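Bollel 3-in-1 Egg Cooker — five months in

Posted 14/07/2021

Bought in February, used most mornings since. Writing this fast because I keep getting asked about it and I'm sick of typing it out in texts.

Short version: good eggs, bad lid, terrible manual. Would buy again on sale.

What it is

Little electric steamer. Holds up to seven eggs, or four in the poach tray, or an omelet pan I used twice. One switch. You put water in with the measuring cup, set the eggs in the rack, lid on, press. Buzzes when done. That's the whole thing.

I had the Plirkia before this one. Plirkia was cheaper and died after a year, heating plate went brown and then just quit. Bollel feels heavier. Plate still wipes clean if you use vinegar.

Soft boiled

This is why I own it. Runny yolk, set white, no watching a pot. The lines on the measuring cup are WRONG though, at least for large eggs straight from the fridge. Soft line gives you medium. Medium line gives you hard. I go a hair under soft and it's perfect every time. Extra large eggs, use the actual soft line. Took me most of a carton to work that out.

Poke the hole in the fat end. There's a pin under the cup. Careful, sharp. I skipped poking for a week and had a couple crack, white all over the plate, burnt on, stinks.

Hard boiled

Fine. Peels easier than the pot ever did, and I think thats the steam. Do the ice bath, five minutes, don't be lazy about it. I make a batch for lunches and they keep ok.

Poached

Meh. They come out like little pucks. Taste fine on toast but if you want the wispy kind you'll be dissapointed. Butter the tray or you'll be chiseling.

Omelet

No. Rubber. Use a skillet.

The buzzer

Loud. Really loud. And it does not stop till you flip the switch, so if you're in the shower the whole house knows about your breakfast. Dog hates it. Plirkia had a chime, which I miss. 3 stars off for the buzzer if I could, but then there'd be hardly any left.

The lid

Main complaint. Thin clear plastic, vent hole on top, handle gets hot. Mine got a hairline crack by month two. Emailed Bollel, they sent a new one, no charge, took 17 days. New one is the same plastic so we'll see. Don't put it in the dishwasher even though the box says you can.

Cord

Short. Mine reaches the counter outlet and nothing else. No wrap underneath either so it flops around in the cabinet.

Manual

Eight pages, mostly warnings. The timing chart is for medium eggs, who buys medium eggs. Nothing on altitude. If you live up high you'll need more water, figure it out as you go I guess.

Compared to the others

Looked at the Kneath too before buying. Nicer, steel lid, 60 bucks. Couldn't do it for an egg machine. If you cook for a big family maybe. A neighbor has it and the eggs taste the same to me.

Javden makes a two-tier one. Takes up half the counter. Pass.

Stuff I use with it

— Egg topper. Got a cheap spring one, works, cuts the shell clean if you let the ball drop from the very top. Two drops, not one.

— Small spoons. Regular teaspoons don't fit in the shell. Baby spoons do.

— Egg cups. You do need these for soft boiled, a shot glass is too narrow and a ramekin is too wide. Silly ones are fine, mine are silly, and the kids eat more eggs out of a thing with a face. Look for a thick rim and feet that sit flat. 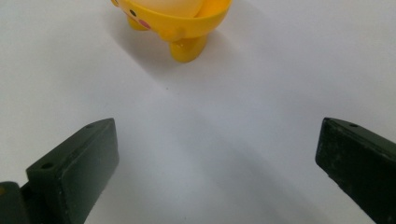 — Salt in a pinch bowl. Obviously.

Cleaning

Wipe the plate while it's still a bit warm (unplugged!!). White vinegar every couple weeks, tablespoon, let it sit, wipe. Hard water here so I get scale fast. Never run it under the tap, the switch is right there. Rack and tray go in the dishwasher top shelf, no trouble so far.

Who should skip it

If you eat eggs once a month just boil a pot. If you mostly want poached, also skip. Anybody doing soft boiled on work days, get one.

Rating

4 out of 5. Would be higher with a better lid. Will update if the second lid goes.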